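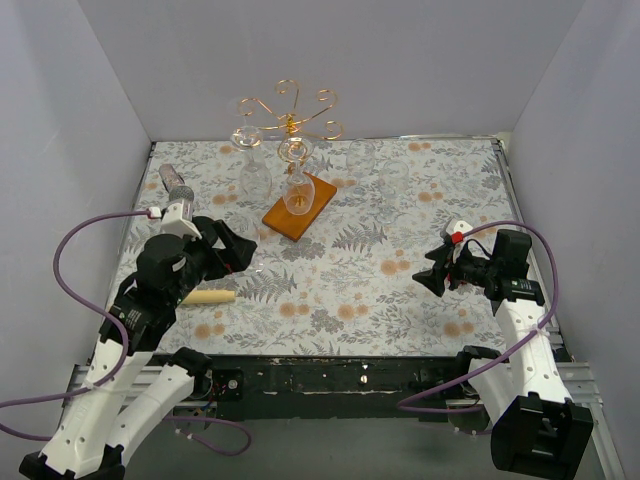
A stemware rack is a stand or fixture that holds stemmed drinking glasses, usually upside down by the foot. It keeps the bowls from touching one another and lets air reach the rims. Racks are made for tabletops, for the underside of shelves and cabinets, and for walls.

Types

Freestanding racks have a central post with arms that branch out on several sides. The arms are commonly metal wire, often with a gold, chrome or black finish, and may end in hooks, loops or scrolls. The post is set in a base of wood, stone or metal. A heavier base makes the rack less likely to tip when it is loaded on one side only.

Under-shelf racks consist of parallel rails screwed to the bottom of a shelf. The foot of the glass slides between two rails and the stem hangs in the gap. They are the usual type in bars and restaurants.

Wall racks combine rails with a shelf for bottles. The Paltmont pattern, sold by the housewares firm Weva, holds 14 glasses in this way.

Use

Glasses are hung after washing and drying. On a freestanding rack they are generally added on opposite sides in turn, so that the weight stays even. To take a glass down, the user holds it by the stem or the lower bowl, lifts it slightly and draws the foot clear of the arm. Pulling straight down can chip the foot.

Glasses with very wide bowls may not fit next to each other, and stemless glasses cannot be hung at all. Thick feet can also jam in narrow rails.

Care

Wire arms are wiped with a soft, damp cloth. Abrasive pads can scratch a plated finish. Wooden bases should not be soaked.

In collections

The designer Yoon-hee Ko drew a series of scrolled wire racks for the Rurel workshop. A catalog of the workshop's tableware compiled by Kristof Koster lists 105 pieces, 31 of them stands for glasses or cups.

See also

Bar cart
Decanter
Dish drainer
Wine glass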